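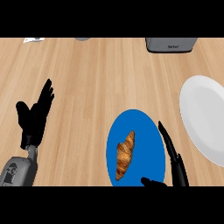 Gurnaven Home Blood Pressure Monitor

Upper-arm monitor with two cuffs, 60 stored readings and a large display
Product code 1822

We've had the Gurnaven on loan to clinic patients since June, and it has quickly become the one people ask to keep. It's quiet, it's quick, and the numbers are big enough to read without hunting for your glasses!

The cuff is what wins most people over. It goes on with one hand, closes with a soft strap and inflates gently, stopping as soon as it has the pressure it needs. A medium cuff and a large cuff both come in the box – please measure your upper arm before your first reading, as a cuff that's too small can give you a figure that's too high.

Taking a reading

Sit with your back supported and both feet flat on the floor for a few minutes. Rest your arm at heart level, press the blue button and try not to talk until the cuff has gone down. Many clinics ask for a week of readings, morning and evening, and the 7-day view puts these on one screen with the average at the top (lovely for appointments, no more scraps of paper).

"I used to dread the squeeze," says Edith Tello, who tried one for us over the summer. "Now I do it while the kettle's on and write nothing down."

What's in the box

Monitor
Medium cuff and large cuff
Four AA batteries
Zip-up storage case
Printed guide in large type

Power and care

Runs on the batteries supplied or on the Shenoy mains adaptor, sold separately. Wipe the cuff with a damp cloth and let it dry flat. The cuffs can't go in the washing machine.

Before you buy

If you have an irregular heartbeat or you're pregnant, ask your nurse or pharmacist whether this type of monitor suits you. Don't change your medicine on the strength of a home reading without speaking to them.

Price: £85, including both cuffs
Next delivery into stock: 1 December 2025
Spare cuffs and tubing: see Accessories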